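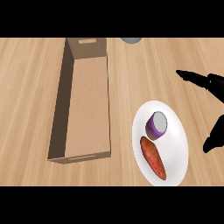

July 10, 2018

By the Bedlow manipulation group

4. Simulated transfer task

4.1 Setup

The transfer task asks a single arm to move food items from a serving plate into an open cardboard box. All episodes reported in this section were run in the Parano simulator with rigid-body contact and a fixed step. The policy receives one color view per step together with the joint readings of the arm. No depth channel is used. Views are padded at the top and bottom to fit the square input of the encoder, and the padding is kept during both training and testing.

Figure 3. Rendered view from the transfer task. An empty cardboard box stands on the wooden table, and a white oval plate holds a sweet potato and a short purple cylindrical item. The gripper is open and touches neither item.

Each episode draws the plate position, the box position and the item poses from a uniform distribution. The box may be turned by a small angle, but its open side always faces up. Items that fall off the plate during settling are placed again before the episode starts. The text command names one item, and the other items on the plate act as distractors. An episode counts as a success if the named item rests on the floor of the box at the end of the time limit and no other item has left the plate. This second condition is strict. A policy that pushes a distractor onto the table while reaching for the target fails the episode, even if the target is placed correctly.

4.2 Training data

The training set contains 1117 demonstrations produced by a scripted planner with access to the full simulator state. The planner samples grasps across the short axis of the target, rejects those that bring a finger into contact with a neighbor, and lifts along the table normal before moving sideways to the box. Demonstrations in which the planner failed were removed and are not part of this count.

We compare two policies trained on the same data. Bakia predicts the next joint target directly from the current view. Lill first predicts a grasp point in the view and then conditions the joint target on that point – the rest of the network is the same. Both were trained with the same optimizer settings and the same number of updates. The grasp point labels used by Lill come from the planner and need no extra annotation.

4.3 Results

Each policy was tested on 900 episodes with item poses not used in training. Lill completed 82 percent of the episodes. Bakia scored lower under the same test conditions, and most of the gap comes from episodes in which two items lie close together. When the target was well separated from its neighbors, the two policies were hard to tell apart.

Three kinds of failure were seen. In the first, one finger comes down on the distractor and rolls it over the rim of the plate. Long items with a taper are affected most, as a small push near the narrow end turns the whole item. In the second, the grasp closes on the correct item but too far from its center, and the item swings and drops during the lift. In the third, the item is carried to the box but released over a side wall. The last kind was rare for both policies and occurred mainly when the box was placed close to the edge of the view.

Predicting the grasp point reduced failures of the first kind. It had little effect on the second. We checked whether this was due to errors in the predicted point by replacing it with the planner label at test time. Off-center grasps became less common, but drops during the lift remained, which suggests that the closing motion itself is also at fault. Neither policy receives a force signal, so a slipping item can be detected only from the view, and the fingers often hide it.

4.4 Effect of the view

The camera pose was held fixed in the tests above. In a further test we shifted the pose by a small random offset at the start of each episode. Both policies lost accuracy. The loss was larger for Bakia, which tended to stop short of the plate or reach past it. Training with the same random offsets recovered most of the loss for Lill and part of it for Bakia. We use the policies trained with offsets in Section 5.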